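# Visit report: Fundum open day, household handling section

Saturday, from ten. Timothée Boyer and I went to see whether any arm on show could be left to clear a kitchen worktop. Widad Chamoun received us and let us stay at the Terkar bench after the public tour had moved on.

The arm has two fingers, pale outside with black inner pads. Before any task it goes through calibration against a square printed code on the dark grey work surface, read by a small camera at the wrist.

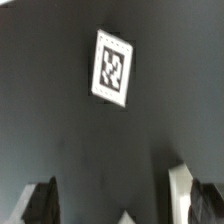
## Clearing and sorting

According to Chamoun, the log for March holds 487 attempts at moving a cup from worktop to rack. She would not give a success rate. We watched 17 attempts and saw 5 failures, mostly slips at the handle. A folded tea towel was picked up on the second try – slowly, and by one corner.

## Shop-floor side

Aivar Ramanauskas showed the Basen shelf-filling cell next door. Boxed goods went up without trouble. Bagged goods are still placed by hand.

Boyer would trial the Basen cell. I would wait on the kitchen arm until it can work without the printed code. Chamoun is sending the drop test notes.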